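The Rack

Yaryna Moroz had carried the black metal rack up the stairs at Sadbridge herself, in November, in the rain, and she was not going to hear that it was too plain. It had come from the shop on Tatlı Street, where Gülizar Kurtuluş sold kitchen things and garden things off the same shelf and let you work out which was which.

"It's for pots," Junaid said.

"It's for anything," said Yaryna. "It's got holes all over the top, so the water can go through, and so can the light, and you can put whatever you like on it."

She set it in the middle of the table, a little crooked, and went off to look for her glasses. Junaid straightened it. When she came back she turned it crooked again, because that was how she liked a thing to stand (her mother had been the same with chairs), and then the two of them stood there with their coats still on, looking at it.

The vases were the trouble. There was a pink one and a green one, and they had belonged to her aunt, who had wrapped them in newspaper through four moves and had used them, as far as anybody could remember, for one christening. Yaryna wanted them up on the rack with the little plant between them. Junaid thought the plant should go on top by itself, where it could be seen from the door, and the vases could stand down on the wood like sensible people. 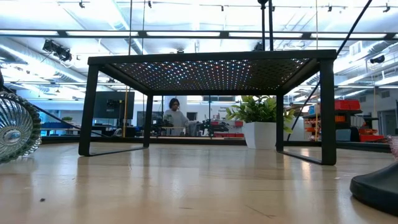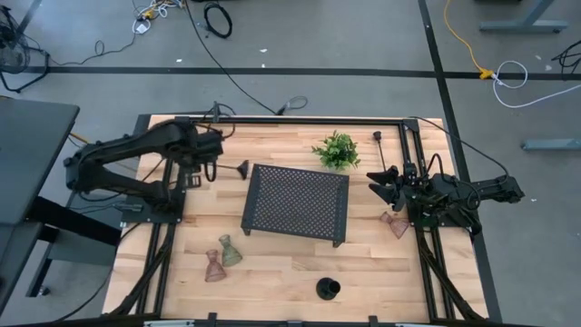

The black rack on the table, still with nothing decided.

"Get down here," Yaryna said after a while. She had bent her knees until her chin was nearly on the table, and she was peering up under the rack. "Look at it from underneath!"

He got down, with some complaining about his back. The lights came through the holes in a great scatter of white and pale blue, and he forgot what he had been about to say regarding the plant.

"It's like the ceiling at the old Ferkton picture house," he said.

"You never took me to the Ferkton."

"I took you twice. You slept through the second one."

She laughed so hard that she had to hold on to the table, and he put a hand under her elbow, and they stayed down there a good deal longer than their knees would have advised. The kettle was still to be filled, and Yesenia was coming up at four with the soup.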